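How to bring a folding station into a towel room without losing your folders

5 min read

These steps come from the Feddale laundry, where we added a two-arm folding station in February. We wash for gyms and small hotels. The station takes hand towels and cleaning cloths. Bath sheets, robes and anything with a fringe are still folded by hand.

Before you start

You need a written fold for each item, one person per shift who will own the station, and two weeks in which you don't promise customers anything new. Ours slipped past two weeks. Plan for that if you can.

Step 1. Write down the fold

Ask the people who fold now. We had 14 folders and found that they finished a hand towel in several different ways, all accepted by customers. Costel Radulović, our shift lead, laid the versions out on the sorting bench and had the crew pick one. Put the chosen fold on a card and use it for hand work too, so both kinds of stack look the same on the shelf.

Step 2. Settle the jobs first

Tell people what they will be doing before the station is switched on. At Feddale, two folders per shift moved to loading, checking and stacking. Pay stayed at the folder rate for the first month, and then we added a station rate. If I did it over, the station rate would be in place on day one. People noticed.

Step 3. Train at the table

Skip the slide deck. Each operator should run 200 towels with the trainer standing by, including bad ones: torn hems, tags sticking out, two stuck together. Teach the stop button first and the restart routine second.

Step 4. Check the hold

Most of our bad folds started with a bad pick, so operators learn to look here before anything else. Both grippers should have a top corner and the edge between them should be taut, with the cloth hanging straight down. Creases in the hanging part are fine at this point. If one corner is missed or the top edge sags, stop, lay the towel out again and restart.
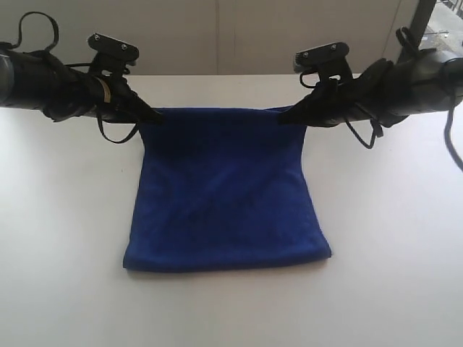
Step 5. Keep a reject log

Use paper. Item, shift, what went wrong, initials. Eilif Wikström reads ours at shift change and decides whether it's a station problem or a wash problem. Quite a few turned out to be over-dried cloths.

Step 6. Rotate

Watching a machine is tiring in a different way than folding. Shoulders feel better and attention gets worse. We swap operators every 2 hours and let them go back to hand folding in between. Some prefer to stay on hand work for the whole shift, and we schedule for that.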